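Kunville Workshop Cooperative
Equipment and Budget Meeting, Friday, 4 p.m.
Minutes

Present: 6 members, which is a quorum if the chair by the radiator counts its occupant as awake.

1. Previous minutes
Approved with one correction. The word "affordable" was struck from the paragraph on grippers.

2. Replacement fingertip pads
The Esell quote came in at $33 per pad with a minimum order that would see us through to retirement. Campos is cheaper but ships when it feels like it. Agreed to buy a small lot from Campos for the hat sorting cell and to review in July, by which time it may have arrived.

3. Second workstation
The Grakelholm bench was discussed for most of an hour. Those in favor said two arms are sharing one table and getting in each other's way. Those against said the same is true of the members and no one has proposed buying us a second table. Deferred until somebody measures the doorway. This was also the action item last time.

4. Soft goods trial
The meeting took up whether hats need their own budget line. The current line is called "misc. textiles" and has $366 left in it, a good part of which is promised to the label printer.
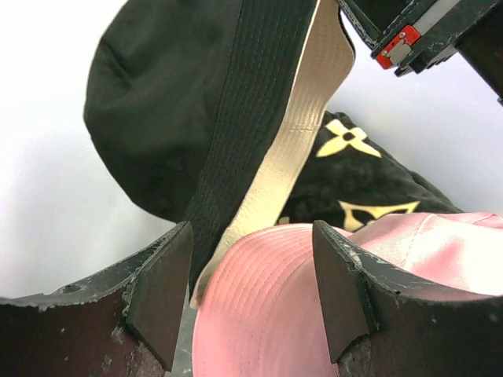
Brims remain the expensive part of the conversation. A stiff brim and a soft crown want different amounts of grip, and the force sensing add-on that would sort this out costs more than every hat we will ever own. It was suggested we try a different grasp point first, as that is free. The suggestion was received with suspicion and then carried.

New line approved, to be called "hats."

5. Spares
Finger housings to be budgeted at 4 a year, up from none a year, a figure that had been described as optimistic when it was adopted. Cable ties to come out of petty cash, as they always have, whatever the spreadsheet says.

6. Other business
A request for a better coffee maker was ruled not to be automation. The ruling was appealed. Appeal to be heard at the next meeting, along with the doorway.

Adjourned at 5:40 p.m.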